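Vidmar Scene Pack for manipulation research

Part of the Nulov simulation range

Vidmar is a set of simulated rooms for training and testing arm policies before they go near hardware. It was built for groups who work on how well a policy carries over to a place it has not seen. Each room comes with a fixed arm, a start pose and a scoring script.

The pack holds 32 rooms. 30 are for training and 2 are held back for testing. The held-back rooms use wall, floor and window materials that do not appear in the training set, so a good score on them cannot come from memory of the surfaces.

The method behind the pack is called Mason. At the start of every episode it changes the materials, the light and the viewpoint, and leaves the geometry and the physics alone. This makes it possible to say how much of a drop in success comes from looks and how much from contact or reach. Older packs changed everything at once and the two were hard to pull apart.

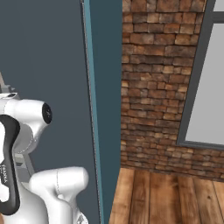 In our own tests at Morkau we trained the same policy twice, once with fixed materials and once with Mason switched on. Both runs had the same number of demonstrations and the same training time. On the held-back rooms the Mason run finished 35 more episodes out of every hundred. On the training rooms it was slightly worse, and it took longer to settle. We have not tested it with soft objects.

What you get
Room files with separate collision meshes
Material library and the Mason sampler
Scoring script and baseline policy weights
Training logs for both Morkau runs

Requirements
Nulov simulator, current release. A graphics card is needed for rendering - state-only training will run without one.

Licence
Free for teaching and academic research. Commercial groups need a site licence, which covers all users at one address. Results may be published under either licence, but please state the pack version and whether the sampler was on.

Updates
The next release is due in November and adds a second arm mount to each room. Existing licence holders can download it at no charge. Scores from the two versions should not be put in the same table.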